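Talov Speedway track program, January update for Clenora

Quick one, still at the shop. Turn 3 wall is done, catch fence is up on the front stretch. Clay went down late but its down. Pit lights next.

Season passes at 2,166 against a goal of 2,866. Late models strong, 19 cars signed for the opener. Street stocks slow, entry fee maybe too high? Katsuhiko Takagi wants it dropped to $50, I agree. Need your OK on that.

Scoring loop from Amalix still on back order. 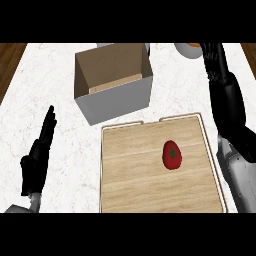 If it slips again we hand score the first two nights, same as last year. Second half of the money is needed before the bleacher crew starts. Full reciepts to follow.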